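**Painel acústico Brinar 300** - ficha de produto

Código interno 2,067. Fabricado pela Edaslow, vendido em caixa fechada ou por unidade.

O Brinar 300 é um painel de absorção sonora para paredes interiores, feito de fibra de poliéster prensada. Serve para escritórios, salas de reunião, estúdios pequenos e corredores com eco. Não é um isolante: reduz a reverberação dentro da divisão, mas não impede que o som passe para a divisão do lado. Para isso é preciso intervir na própria parede.

## Características

| | |
|---|---|
| Formato | 500 x 500 mm |
| Material | fibra de poliéster prensada |
| Fixação | cola de montagem ou fita de dupla face |
| Acabamento | liso ou estampado |
| Bordos | retos ou chanfrados |
| Utilização | interior, zonas secas |

O número 300 no nome identifica a série e não corresponde a nenhuma medida.

## Acabamentos

A versão lisa existe em cinzento-claro, areia, verde-seco e antracite. A versão estampada tem o desenho aplicado só na face visível e o verso fica na cor natural da fibra. Pode haver ligeiras diferenças de tom entre lotes, por isso convém encomendar de uma vez a quantidade necessária para cada parede.

A linha Doucette usa a mesma fibra com um tecido colado por cima. É mais cara e demora mais tempo a entregar. A linha Fitness, pensada para ginásios e salas de dança, tem uma face mais dura e aguenta melhor as pancadas, mas absorve menos nas frequências médias.

## Montagem

1. Deixar os painéis fora da caixa, deitados, durante uma noite na divisão onde vão ser aplicados.
2. Limpar a parede e esperar que seque. Tinta a descascar tem de ser raspada.
3. Marcar uma linha horizontal com nível e começar por ela, do centro para os lados.
4. Aplicar a cola em cordões verticais, com folga até ao bordo.
5. Pressionar com a palma da mão aberta e não com os dedos.
6. Cortar os remates com lâmina nova e régua metálica, pela face visível.

Com fita de dupla face a montagem é mais limpa, mas só resulta em paredes lisas. Em reboco areado usar sempre cola. Nos painéis estampados, verificar o sentido do desenho antes de colar - depois já não se descolam sem estragar a fibra.

## Limpeza

Aspirar com escova macia. As manchas saem com um pano húmido e sabão neutro, sem esfregar. Não usar lixívia nem vapor.

## Encomendas

As encomendas de 2,000 painéis ou mais são tratadas como obra e têm orçamento próprio, com entrega faseada. As restantes seguem do armazém. As devoluções só se aceitam em caixas por abrir. Em agosto não há cortes por medida.

## Fotografias

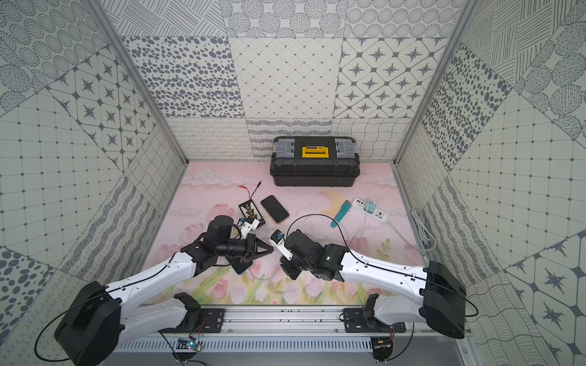 Paredes com padrão cinzento e branco, nas duas fotografias.
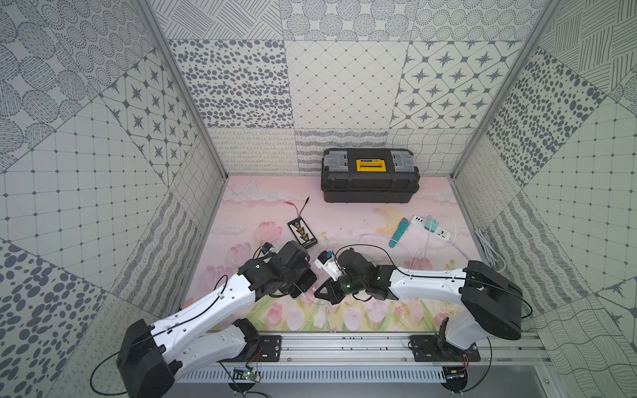

## Comentários

**doisdegraus:** Colei os meus numa parede areada com a fita e ao fim de duas semanas caíram três. Passei para cola de montagem e aguentam desde o inverno. O eco no escritório baixou bastante, mas continuo a ouvir o vizinho, como a ficha avisa. Falta dizer quantos cartuchos de cola são precisos por caixa - gastei mais do que contava e tive de voltar à loja a meio do trabalho.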